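How a Tennis Racket Works, and What to Pack With It

A tennis racket has three main parts. The handle is called the grip. The round part is called the head. Between them is the throat, where the frame narrows. The strings cross over and under each other inside the head, and together they are called the string bed.

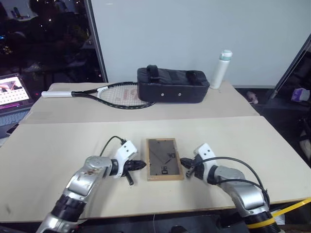

When a ball hits the string bed, the strings stretch a little and then spring back. This pushes the ball away. Tight strings stretch less, so the ball leaves with less speed but is easier to aim. Looser strings send it further — sometimes too far.

The grip is wrapped in soft tape. The tape takes in sweat and stops the handle from turning in your hand.

A player also needs a bag, a bottle and a way of telling the time. A 700 ml bottle is enough for a short practice. 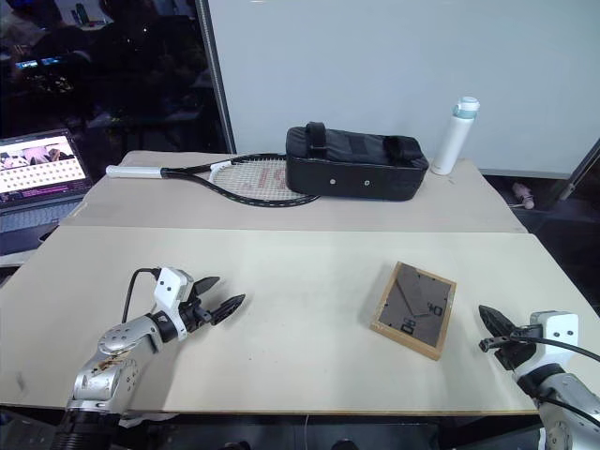

Racket, black case and water bottle at the back, with a square clock nearer the front.

Many clocks show minutes as numbers: 30 means half past, and 40 means twenty minutes to the next hour. The long hand points to the minutes.

Before packing, empty everything out and sort it on a flat table. Small things are easily lost, so use a shallow tray.

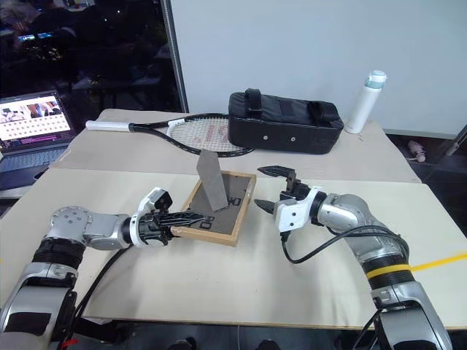
A tray has raised edges, called rims, which stop objects sliding off. Heavy items go into the bag first. The bottle stays upright, with its lid closed.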